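Lurkness Shared Workshop
Hand-held Gripper Build: Minutes, September meeting

Present: Celina Żak (chair), Orlando Espinoza, Fidelina Ccori, Ulises Cárdenas (minutes)
Apologies: Ching-wen Wu
Start: 6:40 p.m.

1. Previous minutes
Accepted with one correction. The replacement finger pads were ordered by Fidelina, not Orlando.

2. Gripper pair, status
Orlando reported that both grippers are assembled and carry their marker cubes. Trigger return on the left unit is still slow. He suspects the spring seat and will reprint it in the stiffer filament. The rice cooker remains the test object for this round. Rim grip on the inner pot is being worked with one gripper on each side. 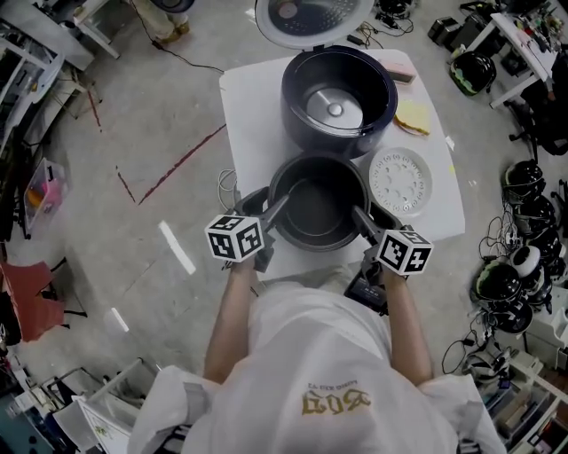 Fig. 1. Inner pot held at the rim by both grippers, cooker lid open.

Celina asked whether the pot task should be run with water in it. Agreed to stay dry until the trigger is fixed.

3. Tracking
The Huvix software dropped the left cube in 58 of 436 logged clips. Fidelina put most of these down to glare on the printed faces. She will reprint one cube on matte stock and repeat the same set of motions before anything else is changed. Ulises to keep the old cube for comparison.

4. Lid parts

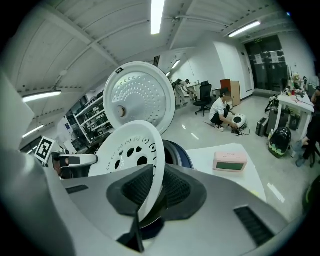 Fidelina wants a separate pad profile for thin parts. The present wedge was drawn for rims and handles, and its contact patch is short. The mesh face is to be kept in any new version. With the metal disc and the white plastic one held edge-on together, the grip line is narrow and the discs sit at a tilt, so she proposed a shallow groove across the pad. Orlando objected that a groove would catch on the pot rim. Two profiles will be printed, one grooved and one flat but longer, and both tried on the lid parts and the pot. Pad hardness stays at 80 for both.

5. Budget
Spent to date: $81 on fasteners and filament. Quote from Grolthorpe for bearings not yet received. Deferred.

6. Actions
Orlando: left spring seat, both pad prints.
Fidelina: matte cube, repeat clips.
Ulises: file naming for the logs, chase Grolthorpe.
Ching-wen: confirm bearing size by message.

Closed 7:55 p.m. Next meeting at the usual time.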